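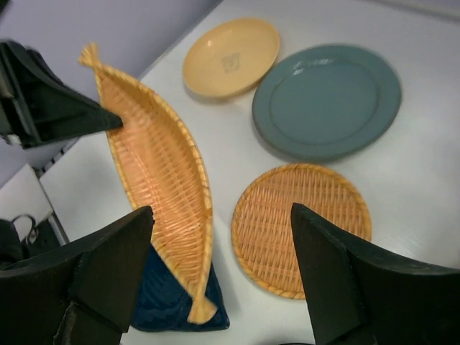

I own more things for putting food on than I have food. This came to light when Dineo Ndlovu asked what I'd be bringing to the July lunch and I said, with some confidence, "a tray".

The tray in question is the long wicker one shaped like a boat, with a twisted fish tail at each end. It holds one baguette, or a single file of bread rolls, and nothing round has ever stayed where it was put. I love it very much. It has its own cupboard shelf, mainly because it won't fit on one with anything else.

Then there's the round wicker plate, which is sensible and gets used for everything: crackers, post, keys, once a whole quiche (a mistake, there are gaps in the weave and the quiche found them). The pale yellow bowl is too shallow for soup and too deep for biscuits, so it does olives. The slate-blue plate is the only one of the four that Tumelo calls "a proper plate", and he would happily see the rest go to the charity shop.

So we had a sort-out. The rule was that anything unused in 20 months had to leave, and I argued my way round it for nearly 24 minutes – the boat went out at Easter, I said, with eggs in. Tumelo said the eggs were on the floor by noon. Both statements are true.

In the end all four stayed and a fondue set went instead. Neither of us could remember buying it.

What did come out of the afternoon was a proper look at the wicker, which I normally only see under bread. The cane is finer than I'd thought, and the rims are where the crumbs live. Some of mine may predate the sofa.
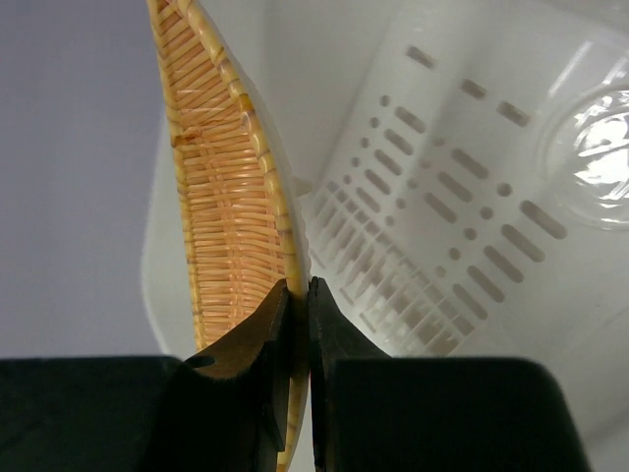 ## Getting crumbs out of a rim

Turn it over and tap it over the sink. Then go round with a dry pastry brush, working along the twist and not across it. A damp cloth after that, wrung out hard, and leave it by an open window until evening. I tried the hoover once and would rather not discuss it.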